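**Slate blue** is the everyday name for a family of greyed blues, sitting somewhere between the colour of a wet roof and the colour of the sky an hour before rain. It takes its name from the stone, which splits into thin sheets and has been used for roofing, flooring and school writing tablets for a very long time. People who work with paint, cloth or print use the name rather freely, and two tins with "slate" on the label may look like cousins at best.

## The name and its neighbours

Stone slate comes in a good many colours, among them purple, green and a near-black, so the blue of the name belongs to only some quarries. Where a town was roofed from a bluish seam, the word and the colour grew together in local speech, and older residents may still say "roof blue" when they mean exactly the same thing. Blue-grey, steel blue and storm grey are all close neighbours, and there is no firm line between any of them. Most people draw one anyway, usually when choosing curtains.

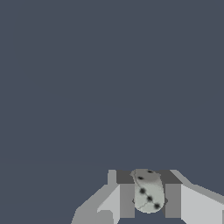 The colour is also a slippery one to match from memory. A greyed blue leans heavily on whatever is next to it: set beside a warm cream it looks plainly blue, and set beside a strong navy it fades to something most of us would simply call grey. Daylight from the north brings out the cool side, while an ordinary yellowish lamp in the evening can take nearly all the blue away. Decorators therefore like to paint a large piece of card and carry it about the house for a day or so, looking at it at breakfast and again after supper, before a single wall is touched.

## Mixing

The simplest way to arrive at a slate blue is to begin with white, add a little blue, and then dull it with a touch of its opposite, which for most blues means a burnt orange or an earthy brown. Black will do the job too, though it tends to deaden the mixture, and a heavy hand with it is very hard to put right. The dyer Kamran Tabrizi, whose workshop notes are often passed round among hobby dyers, kept a shade card of 17 greyed blues, all made from the same 3 dyes in different strengths, and he advised beginners to mix more than they thought they would need (sound advice, as anyone who has run out halfway up a staircase will agree).

**Colour and Materials Group**

Lime-based paints dry a good deal paler than they look in the bucket, and this is particularly noticeable with greyed blues, which can seem almost alarming when first brushed on. Oil paints stay closer to their mixed colour but may yellow with the years, so that an old slate blue door often carries a faint greenish cast. Cloth behaves differently again. Wool takes the shade deeply and keeps a softness about it, and cotton is usually lighter and a little chalky, especially after many washes.

## In the home and on the street

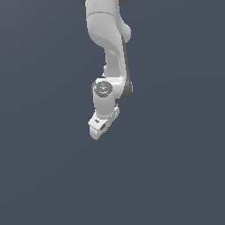
Slate blue has long been a favourite for front doors, garden gates and kitchen cupboards, partly for its quiet good manners beside brick and stone, and partly because it forgives a certain amount of dust. In the old weaving quarter of Garrido, 40 shopfronts along the main street were painted in it under a single scheme, and the habit has outlived the scheme, with newer shops choosing the shade of their own accord. It also makes a kind background for things with stronger colours, such as copper pans, lemons, or a shelf of books with mixed spines.

Those who dislike it generally find it cold, and in a small room with little sun they have a point. A warm white on the woodwork helps a great deal, as does a rug with some red in it.

## See also

- Blue-grey
- Limewash
- Roofing slate
- Shade cards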